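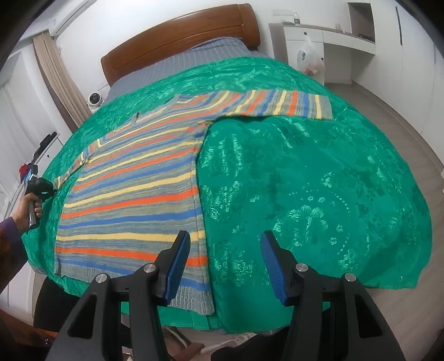
## Roltura hand-held gripper kit: review thread

**1/** Kit under review: the Roltura two-finger hand-held gripper, sold as a pair with the Wistden recording software. I bought mine through Stastavell. List price is 2000 for the pair, software license included for the first year.

**2/** Mechanics first. Parallel linkage, blue pads, no motor in the handle. Finger travel is smooth and both units close evenly. Trigger force is higher than on the Strebel I used before. After 400 recorded folds my index finger noticed.

**3/** Pads are the good part. They pick up a single layer of thin cotton from a flat surface on most tries. The Strebel pads slid. Replacement pads come in packs of 9, which is an odd number for a tool that takes two. 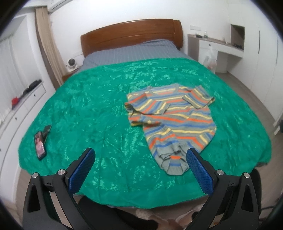 **4/** Knitwear is the harder test, and the one I bought the kit for. Thick ribbing resists a clean pinch, and a soft surface gives way under the fingers. With a striped sweater on a plush green blanket, both sleeves bent in and the hem turned back on itself, the pads have to take the knit and leave the pile alone. My setting for this: fingers wide, approach low, close slowly.

**5/** Software. Wistden syncs left and right streams without manual alignment – the main reason to pay for the bundle. Export is slow. A session of 7 minutes took longer to write out than to record.

**6/** Complaints so far:

- No wrist strap in the box
- Charging port sits under the handle, so you can't stand the unit up while it charges
- Manual covers the single-gripper setup in detail and the pair in one paragraph

**7/** Stastavell lists a firmware update for September that should fix export speed. I'll rerun the same folds on it and post the numbers here. Until then I'd buy the grippers and wait on the license renewal.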